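Home Environment Studies / Original Research / Kitchens and Storage

4. Refrigerator Placement and Access in Small Rooms

4.1 Rooms and furniture

The second part of the study dealt with rooms in which the refrigerator does not stand in a fitted kitchen. Such rooms are common in the older rental buildings in the Selport district, where a former bedroom or storeroom often takes the overflow from a kitchen too small for a full-height appliance. The refrigerator then shares a wall, or a corner, with furniture that was bought for another use. In our sample the most frequent neighbor was a desk or a plain table, followed by open shelving and a chest of drawers.

The sample consisted of 98 rooms. Each was measured once, in October, with the furniture left where the residents had put it. We recorded the position of the refrigerator relative to the room door, the hinge side, the free floor depth in front of the appliance, and the nearest surface on which an item taken out of it could be set down. A surface was accepted as a set-down surface only if a person could reach it from the open door without taking a step. Surfaces that were covered over most of their area were recorded as present but not usable.

Free floor depth was taken from the closed door front to the first fixed or heavy object opposite. Chairs and waste bins were moved aside for this measurement, as residents reported moving them in daily use. Cables, rugs, and other items lying on the floor were noted on the room sheet but did not change the value. Rooms with a free depth under 100 cm were classed as shallow, and all others as deep. The limit was chosen before the measurements began and was not adjusted afterward.

Figure 3 gives a typical pairing, a silver refrigerator together with a white desk in a small room with white walls. Access to the upper section is the case of interest in the present section. The upper door is opened with the arm raised and the elbow bent, and the position of the body during this reach decides how much floor is needed and on which side it has to be free.

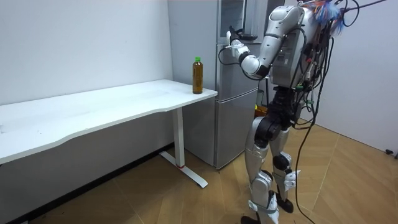 The hinge side had a larger effect on access than the total floor area of the room. When the door opened away from the set-down surface, the path from shelf to surface was direct. When it opened toward the surface, the door stood between the two, and residents had to close it partway or carry the item around its edge. Residents in the second group described the arrangement as inconvenient far more often, even in deep rooms. Several had stopped using the desk for this purpose and placed items on the floor or on top of a lower cabinet.

Many refrigerators have reversible hinges. Few residents had considered reversing them, and most were not aware that it could be done. In rented rooms there was also some doubt as to who was allowed to make the change. We did not test the effect of reversal in occupied rooms, and the comparison given here is between rooms and not within them.

4.2 Door openings

Door openings were logged in a subset of the rooms with Flultus contact sensors, one per door. The sensors register opening and closing times only. After removal of false contacts shorter than one second, 2323 openings remained for analysis. An opening was classed as long if the door stayed open for more than 20 seconds.

Long openings were more frequent in rooms without a usable set-down surface. The residents' own accounts suggest two separate causes. Some kept the door open while looking for a place to put an item they had already picked up. Others put the item back, cleared a place, and opened the door again, which was logged as two short openings and would not appear in the long class. The figures for long openings therefore understate the difference between the two kinds of rooms.

Shallow rooms did not show more long openings than deep rooms once the set-down surface was taken into account. They did show more partial openings, in which the door was stopped by furniture before reaching its full angle. A partly opened door still allows items to be taken from the front of a shelf, but drawers behind it may not pull out fully. In 3 rooms the lower drawer could not be used at all, and the residents stored bottles there that they seldom needed.

4.3 Desks as set-down surfaces

A desk is lower than a normal kitchen counter. For items from the middle shelves this made little difference. For items from the upper section the drop is considerable, and a heavy dish has to be brought down past the door shelves before it can be set on the desk. Residents handled this mainly by keeping light goods high and heavy goods at or below desk height. The same advice is given in the Govodura housing guide, although the guide assumes a fitted counter and does not mention desks.

Use of the desk for its original purpose was the main reason for it not being usable as a set-down surface. Papers, chargers, and lamps tended to collect on the side farthest from the chair, and in most layouts this was the side next to the refrigerator. Where a strip at that end had been kept clear, residents used it regularly. The width of the strip varied widely between rooms, and a narrow one was usually sufficient for single items.

Noise and heat at the desk were mentioned in the interviews but were not measured. They are left out of the comparison in Section 5, where placement is assessed by reach, floor depth, and door angle only.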